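Journal > October 2023 > Visits
Search this journal Enter keywords Go

Tuesday, October 24, 2023

Today was the open day of Kullelik. I had the invitation on my refrigerator door since summer, and I was a little afraid that I would find a reason to stay home. I went. The bus was late, and I walked the last part from the post office with my umbrella closed, because the rain stopped.

I expected a big hall. The visit is in two places: first an office on the second floor, where they show slides, and after that an apartment, where the work is done. Ifeanyi Abubakar received us at the office. He speaks quickly and I lost some of his sentences, but I wrote down what I could. The project is called Sutik. It wants to teach a robot the small jobs of a home, to take, to carry, to put back. A person does the job first, many times, with a gripper held in the hand, and a camera on the gripper records it. The robot learns from the recordings. He said they need 2000 recordings before December and I did not dare to ask how many they have now.

One man asked if the robot will take the work of cleaners. Ifeanyi answered for a long time. I am still not sure if it was yes or no.

Then we went to the apartment. I liked it at once. It is a normal living room with gray sofas, a big window and too many things on the tables, as in my aunt's home. Plants grow all along the television. I think I would be happy to work there, with so much green. Asabe Ibrahim led this part. She is calm and she waits until everybody has a place to stand before she begins to talk.

The job of the day was the snack box. You close the two black fingers on the clear box, you lift, you carry it, you put it down, you open the fingers. It sounds like nothing. Asabe told us that clear plastic is difficult for the camera, and that full packages are worse, for the reason that every bag shines in a different way. I never thought about the shine of a bag of crackers before. Tonight in my kitchen I looked at mine for quite a long time.

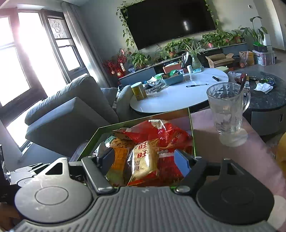

My own turn

Visitors could try it, and I put up my hand second. The gripper is heavier than I imagined. Asabe showed me how to keep my wrist straight and told me, "Slower than you want." My first attempt was crooked and I had to open the fingers and begin again. On the second one I carried the box well, but I put it down too hard and I said sorry to the box, in my own language. The woman beside me laughed, in a kind way.

What surprised me is how tired my hand was after so little. Asabe does up to 200 of these in one day. She rests her arm between them and drinks something warm, and she changes hands when the job allows it. I asked her if it is boring. She thought about it seriously and said the mornings are good.

There was also a short talk by a company named Closness, which makes a part for the wrist of the robot. I understood maybe half. I took their leaflet and will read it with the dictionary on Sunday. New words for my list: hinge, rivet, payload, to fumble. "Fumble" I like very much, it sounds like what it is.

The robot itself, Uzor, we did not see. It is being repaired and they hope to show it at the next open day in December. I gave my address for the invitation.

On the way home I bought rice crackers and a new pen. I must call my sister tomorrow before work and ask about the key.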